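May 27, 2020
Notebook, cabinet chores

Back on the cabinet today. Jin-sol wanted the whole kitchen-type list (open doors, put a bottle away, take it out again, close up) and I talked us down to just doors and the bottle. I still think doors are half the battle! My aunt asked me in December if the robots could tidy her pantry yet and I said give it a couple of years, and I've been feeling a little guilty about that number ever since.

Where we are with Tiller, the policy we trained on the hand-held demos: it closes a door fine when the door is already most of the way shut. Opening is another story. It goes for the edge, slides off, goes again, slides off again, and then sort of hovers there like it forgot what it came in for. The old version (Shim) did the same thing but faster, so I guess that's progress?

Demo count stands at 503 as of lunch. Target is 1000 before we retrain. Jin-sol Do thinks we should stop sooner and look at what we have, because if all the door demos start from the same spot then another few hundred of them won't teach it anything new. I argued, then went and watched a bunch of them back, and yeah, fair point. I start from almost the same place every time. Going to mix it up: doors wide, doors half, one open and one shut.

Ran seven trials with the bottle this morning, old checkpoint. Three good ones. The misses were all at the shelf edge, it comes in too low and bumps. I'd call that fixable. A kid bumps the shelf too, but a kid lifts the bottle and tries again, and Tiller just keeps pushing.
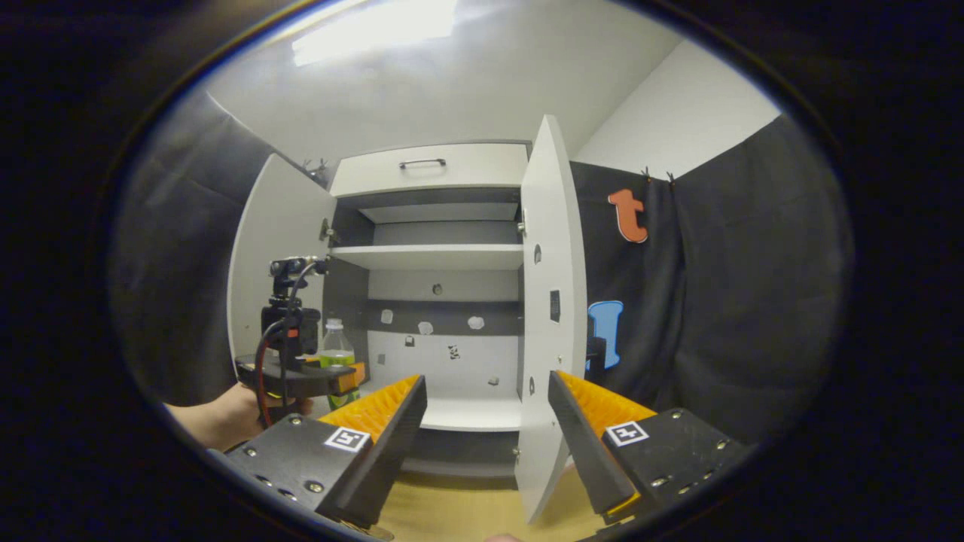 Doors wide, bottle lower left in the cabinet, fingers open.

The drawer is staying out of it for now. That slim bar handle is a whole different grasp and I don't want to muddy the door data. Putatton is the name we gave the put-away task set, by the way, in case anybody reading the folder wonders (I lost the vote).

To do:
- vary door start positions, write the angle down each time
- bottle demos that begin with a bump and recover
- ask Skalura about spare finger pads
- rerun the same seven with the new checkpoint, same order

Jin-sol has the cabinet tomorrow morning, I get it after lunch.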